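Sim bench notebook, student automation club
Mar 3, 2019
Entry by Yae Onishi

Picked up where the October notes stop. The job is still the bushing transfer: take the bushings off the round plate and put them in the blue tray on the same table. Everything today was in simulation. The real arm stays off until the Puvley exercise is signed off.

Settings at the start

Speed limit at 50 per cent of the default. Approach height 100 mm above the plate, final approach at 5 mm per step. Fingers open for the whole descent. I went back to the Noteck planner for the long moves because the Fillby one kept taking the elbow out wide on the way across. It is slower to plan but the path is the same each time, and I would sooner have that while we are still sorting out the grasps.

What I changed

The plate height was wrong in the file. Someone had entered it to the table top and not to the plate surface, so every grasp was low by the thickness of the plate. Fixed, and saved under a new name. Please don't overwrite the old one yet, as Ishida's runs all refer to it.

Moved the approach point so the wrist comes in over the middle of the plate first and then goes sideways to each bushing. Before this it came in at a slant, and the collision check stopped it at the rim.

Room view first, then the wrist view with the fingers open over the plate.

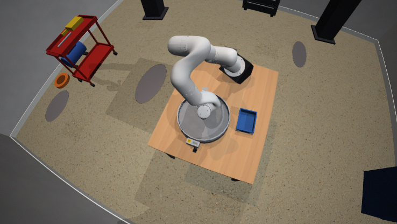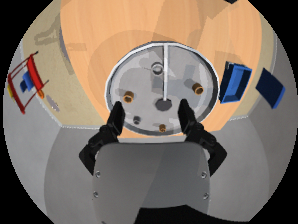

Runs

83 attempts in the batch. I haven't sorted the failures properly — the log only says "grasp lost" for most of them, and that covers at least two different things. In the ones I replayed, either the fingers closed too high and slid off the top, or one finger touched first and pushed the bushing along the plate.

The small bushing is the worst. The closing width was set for the larger ones and I had left it the same for all. It needs its own value.

The wrist view bends straight lines badly towards the outside. Near the middle of the plate the positions read from it agree with the simulator. Further out they drift. I had been blaming the arm calibration for this and lost most of the morning to it. The lens correction was switched off in the config.

To do

Lens correction on, then repeat the same batch with nothing else changed.
Separate closing width for the small bushing.
Split "grasp lost" into slipped and pushed in the log.
Ask Ishida whether the old plate file can go.
Check the drop height over the blue tray. The low walls give plenty of clearance but I never measured it.

The batch is on the shared drive with the config next to it. If you rerun it, write the seed down here — I forgot to for the first lot and can't repeat them.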